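Friday, November 7, 2025. Shared notebook, Curkonholm student robotics project. Written up after the session while I still remember any of it. E.M. (Esi Mahama)

Long one today, so get yourself a cup of something. We had both hand-held grippers powered up at the same time, which I know doesn't sound like a milestone to anyone outside this room, but after the week we've had with the cables I was very happy to see it! I'd planned to go straight into recording practice runs for the Clalgate showcase, and of course we spent the first good while just getting everybody comfortable with how the things feel in the hand. They're wide across the front and your wrist wants to roll outward with them, so please, newer people, take a few minutes to get used to that before you try to pick anything up.

The other thing we talked through was where to stand. When several of us crowd in close, it gets hard for whoever is holding a gripper to move naturally, and it's also easy for one pair to end up right in front of the other pair's marker. I'd like us to agree on a loose rule: holders get the middle, everyone else hangs back a step unless they're asked in. I do it too, I lean in to look at everything, so feel free to shoo me away.

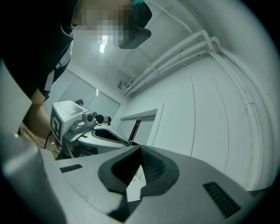 ## Markers and lights

I went back over my July notes on the marker cards, mostly to see whether I'd written down how we squared them up (I had, in handwriting I can barely read). Short version for the notebook: seat the card flat, check that it doesn't rock, and look at it from the direction the tracking will see it. A card that's been knocked a little sideways still looks perfectly fine when you're glancing down at it, and that's how we lost most of a session last time and blamed the software for it. Poor software.

I'd like the light check to become a habit as well. Before each run, the holder says "green" out loud for each hand and whoever is on the laptop says it back. It feels silly the first few times and then you stop noticing. The light only tells us the unit is on and talking, as far as the Stikby logger is concerned, so it doesn't excuse us from looking at the preview. 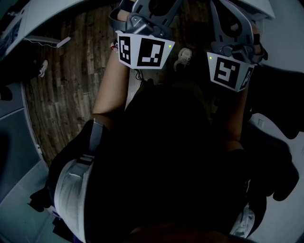 Two-handed work is still where we lose the most takes, and I think it's a pacing problem more than a skill problem. People are lovely and careful with one hand and then the second hand comes along for the ride. What I'd like everyone to try is starting from a ready position, both grippers out in front with the cards uncovered and the jaws pointing away from you, and holding that for a slow breath before moving. The cable needs some thought too: if you let it hang straight down toward the floor from the left gripper, as it does there, keep your feet out from under it when you turn. I've been turning toward the cable side, which takes up the slack instead of pulling on it, and I'd be curious whether that suits anybody else.

The logger cap is set to 2,000 frames per take at the moment. That's plenty for a single pick and place and a bit tight for a handoff, so if you're slow and steady (good!) you may bump into it. I'd sooner raise the cap than have people rush. Kyei, our sorting script, will need the same number changed in its settings file, and I've left a note at the top of the file so I don't forget, which I will.

## Handing over between grippers

This is the part I'm most excited about for the showcase. The plan is one person bringing a finger down toward the target while the partner keeps their own gripper low and still. The low person's whole job is to be boring. We kept wanting to meet in the middle, both moving, and then you get two people politely chasing each other across the table. Talk to each other, decide who's coming in, and let them come in.
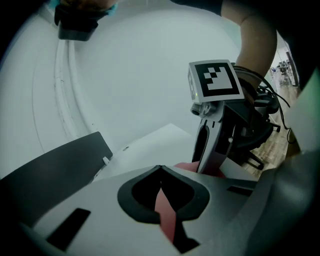
*Gripper held low, second one held up above the pink piece, marker card on top.*

For next time:

- Raise the cap in the logger and in Kyei, same number in both places
- Take 108 needs a proper label, I typed "handoff maybe"
- Try 4 handoffs in a row without stopping to talk about them, then stop and talk about them
- Ask Clalgate how big our table will be, and whether we can tape the floor
- Spare marker cards, printed on the heavier stock if there's any left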